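April
By Yu-ting Su

Bench notes: the folding cell at Ratholm

Cell's back up, mostly. Short version for those of you who missed the meeting – both grippers had drifted, so every shirt was getting picked up a bit crooked and the folds went off from there. Re-zeroed the wrists, swapped the finger pads, went over every connector on the braided cables. One was seated badly. Pushed it home, no fault since.

Finger pads: we have 4 spare sets left in the grey drawer. Please dont take the last one without telling me. They're due for a swap every 300 grasps and we had let these go to 683, wich is on me.

Test is the same as always. Plain grey tee, a corner in each gripper, pull till the top edge is straight, then look for wrinkles running in from the ends. A few faint ones are fine. Deep ones mean one side is pulling harder, so go back and check the zero.
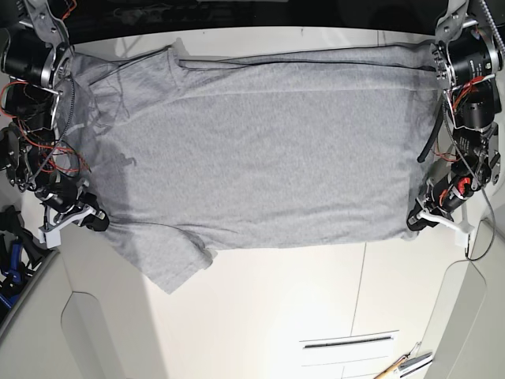
Lama reckons the stretch is still set too high for thin cotton and wants it backed off before anyone runs a full batch, and would also like the loose cables tied closer to the arms while we're at it. Fair on both. Stretch I can do this month. Cables need slack at the wrist or they'll pull out again, so that one wants a proper think – ideas welcome.

Morning routine until then: wipe the table top, check the fingers for lint, 30 minutes warm up with no cloth, then one tee. Write it in the log, even if nothing's wrong. Colour of the shirt too please, the dark ones behave differently.

Recent items
Bickerstaff cell: new motor brackets fitted
Spare parts order, what's coming and what isn't
Watia: gripper wiring, second attempt
Log sheets have moved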